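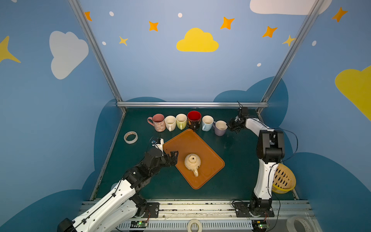 *Photo: Titent*

## Is the runaway van video really from Vastska?

**hillstreet_lou**

My whole family has been passing around a clip of a garbage truck driver who sees an empty delivery van rolling down a steep street, pulls his truck across the road, and lets the van hit him before it gets to a bus stop. The caption says it happened in Vastska in October and that the driver is 67 and was given a medal by the mayor.

I'd like to believe it. But the clip runs 15 seconds, has no sound, and the version my aunt sent says Vastska while the one on my neighbor's page says Arroyo. Same truck, same van, same people at the stop. Has anyone found a news report with a name in it? I've searched and all I get is other pages reposting the clip with hearts on it.

**Tarmo Toom**

I spent an evening on this, so take it for what it's worth.

The oldest copy I could find says Ristevero, and it has no medal, no mayor, and no age for the driver. Those all show up in later copies. That's usually a bad sign. When a story is true, the details tend to be in the first report, and they don't improve every time somebody shares it.

Things I'd look at before passing it on:

- The street sign at second 8. It's blurry, but it's the same in both versions, so at least one caption is wrong.
- The shadows. They're long, and one caption says it happened at noon. In October that doesn't rule it out, but I wouldn't call it a match.
- Who posted it. The page with the medal story also runs a "hero dog" clip that I know is years old. 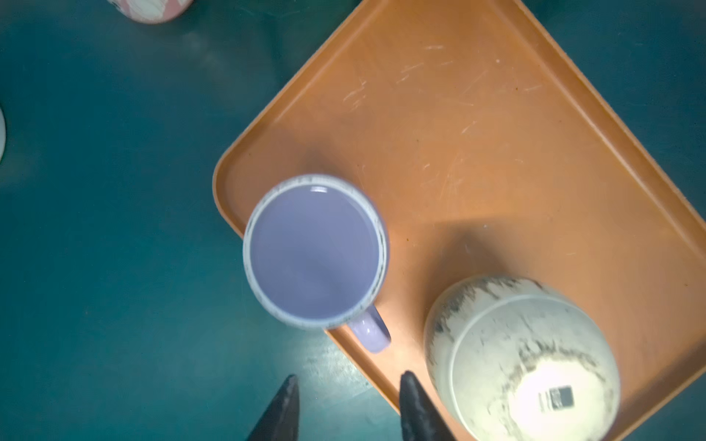 None of this means the crash was staged. The van hits hard and the truck rocks the way you'd expect a truck to rock. I think something like this probably did happen somewhere. I just don't think anyone sharing it knows where, and I'd want a local paper or a police statement before I repeated the part about the bus stop. From that angle you can't tell whether the van would have reached those people or gone into the wall first.

If you want to try it yourself, pause on a clear still and run a reverse image search on that. Searching the caption only gets you more captions.

**bettyk_arroyo**

its real my cousin saw it. also there are 380 comments under it and most of them say its real

**hillstreet_lou**

Thanks, Tarmo. Betty, did your cousin see it on the street or see the video?

**bettyk_arroyo**

the video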